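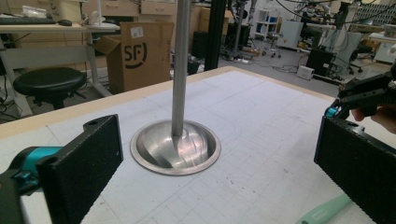 Stainless-steel bowl on the gridded mat, bench 2.

Hiltard Community Kitchen Association
Minutes of the Equipment and Stores Meeting, September 2023

Chair: Araba Frimpong
Minutes: Barnabás Sipos
Also present: seven members, as per the sign-in sheet
Apologies: two received

1. Minutes of the previous meeting
Approved with one correction. Under item 4, "convection oven" should read "proofing cabinet." The correction has been entered in the file copy.

2. Matters arising
2.1 The door seal on the walk-in cooler was replaced. Overnight readings have stayed between 36 and 39 degrees. Closed.
2.2 The spare key to the dry store has not been found. The lock cylinder will be changed and four new keys cut. Keys will be signed for individually.
2.3 The grease trap contract with Drandora runs until November. See item 5.

3. Flour and dry goods
3.1 The stock count was done on the first of the month. Bread flour stood at 800 pounds against a target of 600. The surplus comes from two deliveries placed against the same order number. Acheampong, the supplier, has agreed to skip the next scheduled delivery and has issued no charge for the change.
3.2 Rye flour was below the reorder level and was not flagged. The reorder card had been filed behind the divider for rice. Cards will now be kept in shelf order, left to right, with the reorder level written on the top line.
3.3 A member asked whether the rice could move to the lower shelf. The lower shelf is rated for 200 pounds and the rice bins together exceed this when full. Not agreed. The matter may be raised again if the heavier shelving is bought.
3.4 Three bags of cornmeal past their date were discarded and written off.

4. Scales and measuring
4.1 Two of the five bench scales read high when checked against the test weights. Scale C was out by four grams at one kilogram, and scale E by 11 grams. Scale C has been adjusted. Scale E could not be adjusted and is out of service.
4.2 Checks will be done monthly in place of quarterly. The log sheet will have a column for the tare reading with an empty bowl on the pan, as the present sheet records the net weight only.
4.3 Ms. Frimpong noted that users are working from bowl weights written on tape, some of which refer to bowls no longer in the kitchen. It was agreed to weigh each bowl again and to put the weights on one card.
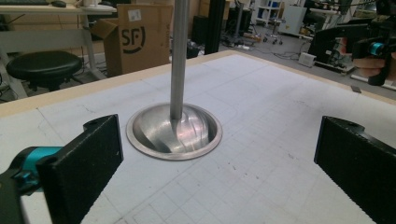

4.4 The bowl card will list diameter, depth and empty weight for each size held. Mixing bowls and shallow bowls have been stored in one stack, and the wrong size is often taken for weighing. The two types will be separated. The shallow type, round with a flat, rolled rim, will be the standard for weighing dry goods, and the deeper ones will be kept for mixing. Mr. Sipos will draft the card before the next meeting.

5. Service contracts
5.1 Two quotes were received for grease trap service. Drandora quoted $1,177 for the year with four visits. Ornoretti quoted a lower figure for three visits, with additional visits charged separately. On present usage a fourth visit would be needed, which removes the difference.
5.2 Moved and seconded that the Drandora contract be renewed for 12 months. Carried, six in favor, one against, two abstaining. The vote against was on the grounds that the response time is not stated in the contract. The chair will ask for a response time in writing before signing.
5.3 The hood cleaning certificate is valid until spring. No action.

6. Booking and cleaning
6.1 There were 17 bookings in the period. Four cleaning sheets were returned without a signature and one was not returned.
6.2 From next month the deposit will be held until the signed sheet is received. The booking form will be changed to say so.
6.3 Sanitizer test strips are to be kept at the three-compartment sink and not in the office drawer.

7. Other business
7.1 A request to use the parking area for a plant sale was passed to the general meeting.
7.2 The wall clock is slow and needs a battery.

Actions
Lock cylinder and keys: Frimpong
Reorder cards: Sipos
Replacement quote for scale E: Sipos
Bowl card: Sipos
Letter to Drandora: Frimpong
Booking form wording: Frimpong

Next meeting: November, date to be confirmed by email.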